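Gultance Guest House
Room safety walk-round, with comments
Date: 27 October 2023
Checked by: Lama Srour and Bilal Matar
Copy to: Georges Srour

Second full walk-round since we repainted in September, and what a difference! Ticks are Lama's, comments are mostly mine (Bilal).

1. DOORS AND WAY OUT

Room door closes by itself from any angle: YES
Lovely soft close on every one now. Room 25 used to need a shove, and Anas Jaber has rehung it beautifully.

Fire action notice on back of door: YES, except one
Missing in the Pusus room. Randa is printing a new one in bigger type.

Corridor clear to the back stairs: NO
Two folded cots left on the landing. Moved while we were there. Please take them right down to the store next time.

2. ALARMS

Smoke alarm sounds on test: YES
All good and wonderfully loud. Dog next door joined in.

Carbon monoxide alarm by boiler: YES
Replace-by date checked and written in the Ghanem folder.

3. BEDROOMS

Carpet flat, no lifted edges: YES
Lamp steady, shade straight: YES
Lamp cord kept off the floor: YES
Bin emptied between guests: see comment
Wrappers are easy to miss against a dark lining. Tip the bin right out and have a proper look inside.

Space between bed and sofa wide enough to walk through: YES
I'm so pleased we went with the smaller sofas.

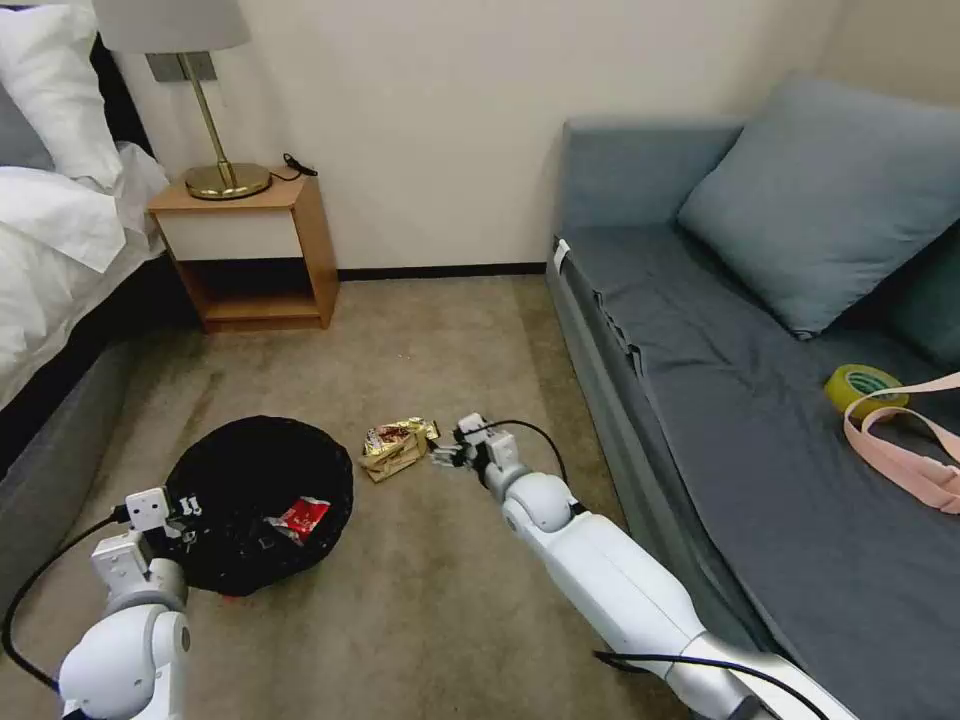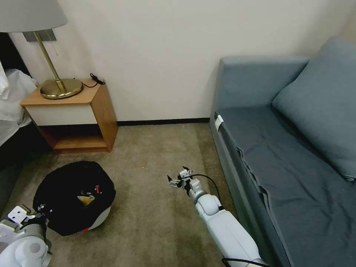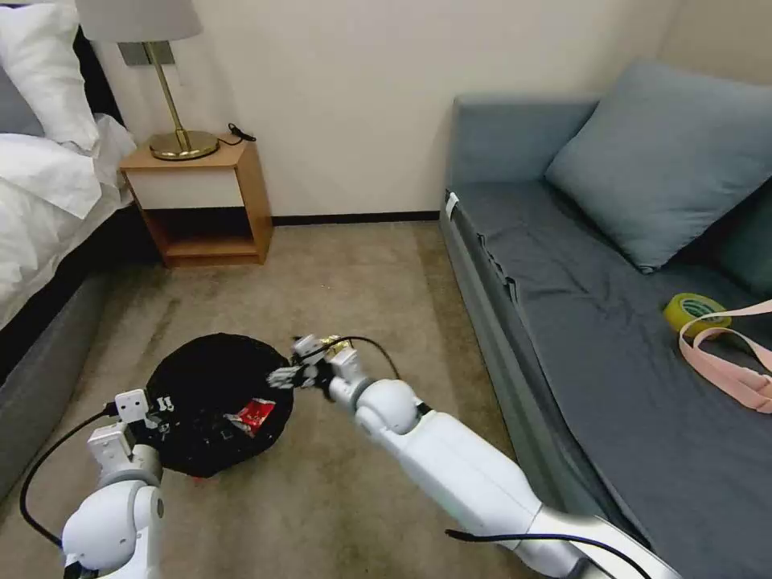 Bedroom floor and lamp corner. Middle picture: cord coiled on top of the nightstand.

4. WINDOWS

Restrictors fitted and holding: YES on first floor, ONE LOOSE on second
Room 2, left-hand window. Needs a longer screw. Anas has a box of them and will do it on Monday.

Blind cords tied back: YES
Full marks to whoever did these, every cleat used.

5. BATHROOMS

Hot tap temperature: YES
Shower mat grips when stood on: NO in Room 2
Suckers have gone hard. New mats are on the Codine order, number 541.

Extractor clears steam: YES
Much quicker after the clean. You could pull a fair bit of fluff out of those grilles!

6. KITCHEN AND STORE

Fire blanket on its hook: YES
Extinguisher in date: YES
Cleaning products in their own bottles, labelled: YES
Heavy boxes on low shelves: NO
The tea lights came in a carton of 400 and it went straight on the top shelf. Bring it down, please, with two people on the job.

STILL TO DO
Notice for Pusus room (Randa)
Window screw, Room 2 (Anas)
Shower mat, Room 2 (Lama, when the order arrives)
Tea lights to bottom shelf (Bilal)

Signed: L. Srour, B. Matar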